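Gut Cells Send an Early Warning to the Liver, Mouse Study Finds

A small group of cells in the wall of the intestine can warn the liver about a coming infection many hours before any bacteria arrive there, according to a new study by researchers at the Meireles Institute.

The finding, made in mice, may help to explain why the liver often handles gut bacteria so well, and why this protection fails in some patients with long-term bowel disease.

Blood from the intestine flows to the liver first, before it reaches the rest of the body. For this reason the liver meets everything that leaks through the gut wall: food particles, toxins and sometimes living microbes. Scientists have known for a long time that immune cells inside the liver, called Kupffer cells, catch and digest these microbes. It was less clear how these cells know when to be ready.

"We always thought that the liver waits," said Sofia Marinho, who led the work. "The bacteria come, the Kupffer cells meet them, and then the response begins. What we saw is that the Kupffer cells had already changed before there was anything to meet."

The team gave mice a strain of Salmonella by mouth and took samples from the intestine and the liver at several time points. After five hours, the bacteria were still only in the intestine. No living bacteria could be grown from the liver samples. Still, the Kupffer cells in these animals had switched on a set of 17 genes which are connected with catching and killing microbes.

In mice that had received only salt water, the same genes stayed quiet.

To find the source of the signal, the researchers looked at the different cell types of the gut lining one after another. Their attention went to the tuft cells, which are rare and are known mostly for their role against parasitic worms. When the group used mice that are born without tuft cells, the early change in the liver did not take place. The bacteria later reached the liver in larger numbers, and the animals lost more weight and needed more time to recover.

Habibur Wanigasekara, a postdoctoral researcher and the first author of the paper, said that the result was not expected in the group.

"Tuft cells were on our list, but they were near the bottom of it," he said. "I repeated the experiment with new animals because I was thinking that I had exchanged the tubes. The second time it was the same picture."

The signal itself seems to be a small fatty molecule which the tuft cells release into the blood of the portal vein. The team was able to measure it there within three hours after the infection. When they injected a man-made copy of this molecule into mice without tuft cells, the Kupffer cells became active again and the number of bacteria in the liver went down.

The molecule breaks down quickly. In blood taken from other parts of the body, the researchers could hardly find it. Marinho believes that this short life is useful for the animal, as a long-lasting alarm in the whole body could harm healthy tissue.

Not all questions are answered. The scientists do not know yet how the tuft cells recognize the bacteria. It is possible that they sense a product of the Salmonella directly, but they may also react to damage in the cells next to them. The group tested two receptors that are known from earlier work on worms, and removing either of them had no effect on the signal.

It is also open whether the same thing happens with other microbes. In a smaller experiment with a harmless gut bacterium, the early warning did not appear - a hint that the system can tell a dangerous visitor from a normal one. But the number of animals was low, and the authors write that this part must be repeated.

Glenys Kershaw, an immunologist who studies liver disease at the Ninholm Research Center and was not involved in the study, called the experiments careful and the main result convincing.

"There has been a lot of talk about the gut and the liver speaking with each other, and often it stays very general," Kershaw said. "In this case they have a cell, a molecule and a time. That gives other laboratories something they can test."

She warned, however, that mice and humans differ in the number and the place of their tuft cells. In humans, these cells are found in the small intestine and the colon, but their number changes strongly from person to person. 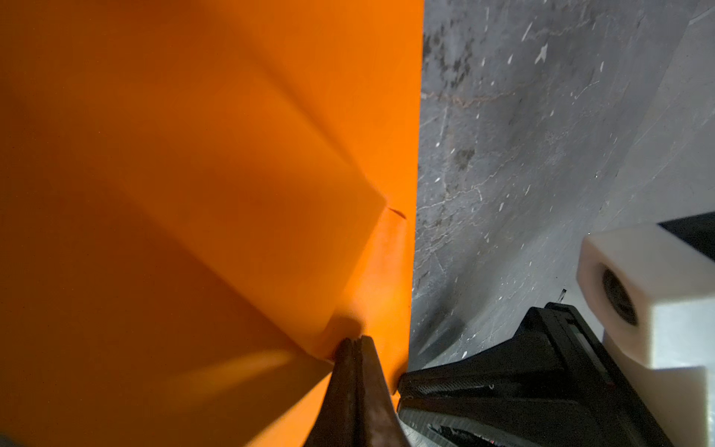 The researchers have started to look at this question with tissue from patients. Together with Vasco Frade, a surgeon at the Trosar Clinic, they are collecting small samples from people who have a part of the bowel removed for medical reasons. Some of these patients have Crohn's disease. Earlier reports have described lower numbers of tuft cells in inflamed parts of the bowel, and the group wants to see if this goes together with a weaker signal to the liver.

"My patients ask me sometimes why their liver values are bad when the problem is in the bowel," Frade said. "I have several answers for them, but none is complete. Maybe this will be one more piece."

A treatment is still far away. The natural molecule is not stable enough to be used as a medicine, and a more stable version could have unwanted effects, for example on the lungs, where related molecules are known to narrow the airways. Américo Prata, a chemist and co-author of the study, is now making changed forms of the molecule that should act only in the liver. The first of them will be tested in cell cultures, and tests in mice are planned for after July if the results are good.

Prata said that he does not want to raise hopes too early. "We have a molecule that works for a short time in a healthy young mouse," he said. "A person who has been sick for years is a different situation."

The group also plans to follow the Kupffer cells for a longer time after the infection. In the present study, most of the genes returned to their normal level after the bacteria were gone, but a few of them stayed active until the end of the observation. If the liver keeps some memory of the warning, a second infection could be easier to control. This has not been tested.

The work was supported by the Zenari Foundation. Prata is named on a patent application that covers two of the changed molecules. The other authors report no competing interests.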